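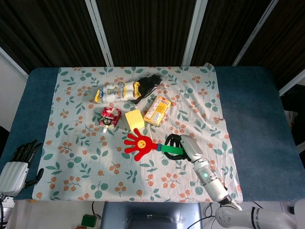

What happens to the people on the floor when the robots come in? At Vekbridge, most of them move one station to the left and get a new job title.

I should explain the left. The building runs right to left, like a book read backward: returned goods come in by the loading dock on the east side and leave, sorted, by the west. I spent a day there on 21st February, with visitor shoes over my own shoes and a badge that spelled my name in a way my mother would not have accepted.

Vekbridge handles what stores and online sellers get back from their customers and would prefer not to look at. Bottles, pouches, boxes, toys, things in bags that nobody has opened to check. Every item has to be picked up, turned over until somebody finds the label, and put where it belongs. For years that somebody was a person at a table. Now, at part of the line, it's a machine called Vollo, and the person stands beside it.

My guide was Firouzeh Amini, who runs the training side and walks faster than anyone I have toured with. She started me at what the staff call the kitchen tables, where the robots get their practice. There is a printed tablecloth on one, teal leaves and little orange berries, and I have eaten Thanksgiving dinner off worse. A black hand had hold of a toy clapper by the handle, the kind with a red plastic palm and a smiley face on it. I have sat through product launches with less dignity.

"Soft, shiny and odd-shaped," Amini said. "Those are the three piles of trouble." A foam block is soft. A crumpled plastic bag is shiny. The clapper is in a class of its own.

The practice work is where the new jobs are. Jhair Montoya packed boxes on the night shift until last May. He now lays out objects, watches the hand go for them, and types a note on how it went. He showed me a page of his notes. They were short. "Wrong end" appeared a lot. He likes the hours and his knees like the stool, but he misses the radio, which is banned at the training tables because people need to hear each other call a stop. The pay went up a little. He used the word "little" twice.

Danjuma Lawal is less charmed. He has been on the sorting line for 15 years and still works it, between two Vollo stations, taking whatever they pass along. What they pass along is the difficult stuff. "I used to get ten easy ones and then a hard one," he told me. "The easy ones were my break." Management measured his speed the old way for the first few weeks and concluded that he had slowed down. That has since been fixed, after a meeting he described with great restraint and his eyebrows.

I asked about numbers, because visitors do. There are 200 people on the payroll, the same as before the first station went in, and the plant manager, Walter Yupanqui, offered this figure before I had finished the question. Fewer of them are temps. He was slower on what happens when the lease on the second building comes up, and then it was time for lunch.

Lunch was good – rice, chicken, a green sauce I would drive back for. The cafeteria has a suggestion board, and the top card asked that the robots be made to take the stairs. Another, in careful capitals, wanted to know why the training tables get a cloth when the break room doesn't.

In the afternoon Nidia Cárdenas let me try her job. She supervises 2 stations from one chair and steps in when either of them stalls. I lasted through one stall. A light comes on, you look at the screen, you decide whether to let the machine try again or walk over and do it yourself. I walked over. Cárdenas said that everyone does that at first, and that the hard part of the training is learning to sit on your hands for a few seconds. She did factory work for a long time before this and goes home less sore now, though her head is tired in a way it didn't use to be. She has taken up swimming.

Tours run for groups by arrangement. Wear socks you don't mind being seen in, and bring a sweater, as the dock doors stay open. Parking is behind the building, by the sign that still has the old company's name on it.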